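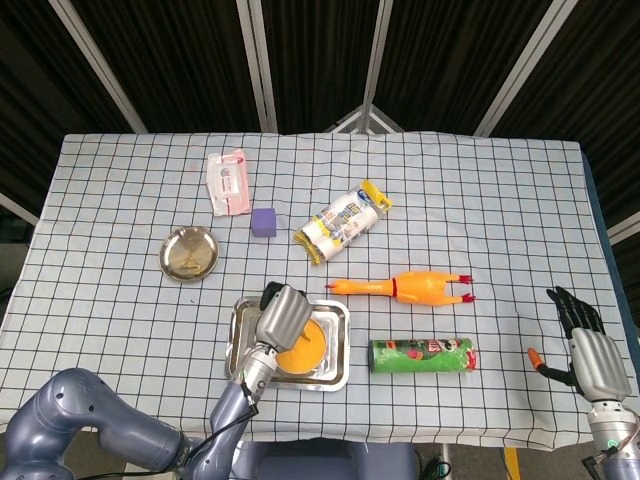
Loss of grip on the left hand during tabletop trials
Project report, section 4: Faults and safety
Nanna Egilsson

4.1 What happened

The fault showed up in October, during the tabletop trials at Brøndum. The task was the same one used for the rest of the project: the left hand lowers itself over a dish in the steel tray, closes, lifts, and moves the dish to the round plate. The right hand stays raised and clear until it is called.

On run 19 the left hand closed on the rim, lifted, and then opened by itself halfway to the plate. The dish fell back into the tray. Nothing broke. The arm did not stop. It carried on to the plate, opened the hand again as if it were letting go, and went home. The log marked the run as a success.

I did 47 runs in total and the same thing happened in 4 of them. It never happened with the foam cube or the paper towels.

4.2 First guess, which was wrong

I thought the rim was too smooth and the fingers were slipping. I raised the closing force in the Vakik settings and repeated the runs. The drops kept coming. When I went through the joint readings afterwards, the fingers had moved outwards under power, so the hand had been told to open.

4.3 Cause

The hand controller (Zilmont) loses its link to the main computer if a message is late. When the link comes back it goes to its start position, and the start position is open. The cable along the left forearm was tied too tightly near the elbow. With the elbow bent far enough, the plug was pulled slightly and the link dropped for a moment. The cube and the towels were picked up with the elbow straighter, so the plug was never pulled.

The main program did not notice because it only checked that the arm had reached its target. It never asked what the hand was doing.

4.4 Safety

A dish dropped from that height is not much of a danger. The hand moving without a command is more serious, as I had been reaching across the table between runs to put objects back while the arms were still powered. The lab rules say the arms must be paused first. I had stopped doing this after the first few runs to save time. My supervisor stopped the trials for two days when I reported it.

4.5 Changes made

The cable was retied with a longer loop at the elbow. The start position was changed to "hold last". The program now reads the finger positions before and after each move and stops both arms if they differ by more than the limit. Pausing is now done by the Ultico foot switch, and the next run will not start until it has been pressed and released.

4.6 Not finished

I have not tested the right hand in the same way. Its cable has a different route and I did not see any drops on that side, but it was used far less.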